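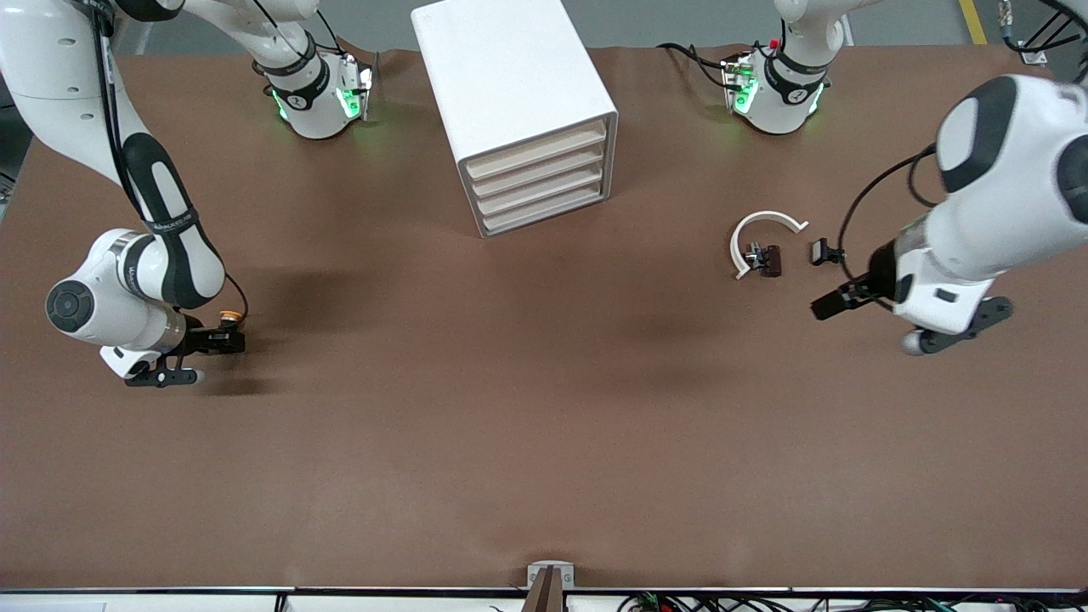 Two-arm station, drawer cabinet at the back, small parts in the middle.

Forum > Manipulation > Collecting demonstrations

2 min read

Are 300 more episodes worth it?

Posted by drawerproblem

We have 1,462 teleoperated episodes of a put-away task: pick up a small part, open a drawer in the white cabinet, drop it in, close it. The policy still fumbles anything smaller than a bottle cap. Our Lamenis rep says "collect 300 more." He said the same thing in May. Has more data ever fixed this for anyone, or is that just what reps say?

4 comments

Hazem Kabbaj

I'd doubt the number before I doubted the arms. Go through the 1,462 and mark how many start with the cabinet in the same spot. If it's most of them, you have one episode recorded many times. We kept 419 of ours at Horerbridge after throwing out the near copies, and the retrained policy did no worse. No better on tiny parts either, so take that how you like.

Also check what your camera sees at the moment of the grasp. A dark block and a gray metal bit lying together inside that curved white piece is a hard pick from a fixed view. If your operators are looking at the table directly and the policy only gets the camera, the examples are teaching it something it can't see.

2 comments · 6 shares

tahiri_user

we switched to Volar grippers and it got better. might have been the lighting though, we changed that the same week

0 comments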